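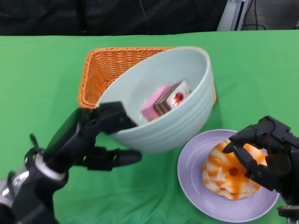
Flivau, a regional center for service automation, has published the results of its April review of household and shop-floor robots. The review finds that two-handed machines are now able to complete simple sorting and table-clearing work, but that they are not yet suited to unsupervised use in homes or stores.

The center considered four types of chore: clearing a table, moving baked goods between dishes, folding towels and restocking a low shelf. A total of 1000 attempts were recorded. Toy food was used for the table work so that every machine would handle items of the same size and shape.

"The machines have improved most in grasping," said Iresha Mondal, who directed the review. "Soft and irregular items remain difficult, and so does any task in which one hand must steady a dish while the other hand works."

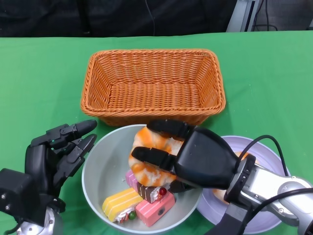 A robot's right hand holds a toy bun with orange and white swirls during table work at Flivau.

Towel folding produced the weakest results. According to the center, the machines often lost the corner of the cloth and had to begin again. Shelf restocking was more reliable, although staff stepped in when packages fell over.

Two companies, Wirker and Storance, advised the center on the choice of tasks. Neither company took part in scoring.

Pylyp Ivanyshyn, operations manager at Storance, said the findings would inform the company's planning for its stockrooms. "We do not expect to reassign staff on the basis of this review," he said. "Speed is still a concern, and a person must remain nearby."

Flivau will repeat the four chores next year with a larger set of dishes and containers. The full report is available at the center's front desk on request.

Comments (3)

Nipon Hemmin
Would like to see the times. My bakery clears trays all morning and a slow helper is no help.
Reply

Thilini Siriwardena
Are they going to try real pastry? Icing sticks to everything.
Reply

Ilham Filali
Call me when it does the towels.
Reply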